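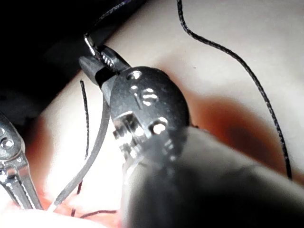

3.2 Thread and knot materials

Figure 2. Black suture thread held between the jaws of an instrument.

The survey covered thread bought by small animal clinics in two towns, Haworth and Asden, over one budget year. Clinics were asked to send copies of their order sheets and to list any thread thrown out unused. In all, 941 order lines were returned. Lines that gave no thread size or no material were left out of the tables but kept in the cost totals.

Thread was sorted into two groups, absorbable and non-absorbable, and then by size. Braided and single-strand threads were counted apart where the order sheet allowed it. Black thread of the kind in Figure 2 was not treated as a separate class, as color is set by the maker and does not show the material.

Prices were taken from the order sheets before tax. Two suppliers, Zetitz and Hosik, sold to clinics in both towns. Their price lists changed in July, and orders placed before and after that change were priced from the list in force on the day of the order. Shipping was shared equally across the items in a parcel. This overstates the cost of small packs when they were ordered together with gowns or drapes, and we return to the point in Section 5.

Clinics in Asden placed fewer but larger orders. Several of them bought thread in boxes and kept it past the printed date, which accounts for most of the waste reported there. Haworth clinics ordered more often and reported little waste, but paid more per pack. The difference held for both groups of thread.

Four clinics did not keep a record of discarded packs. For these we used no estimate, and they are missing from Table 4. A further 300 order lines came from clinics that shared a storeroom with a second practice. Those lines are reported under the clinic that paid the invoice, even where the thread was used by the other practice.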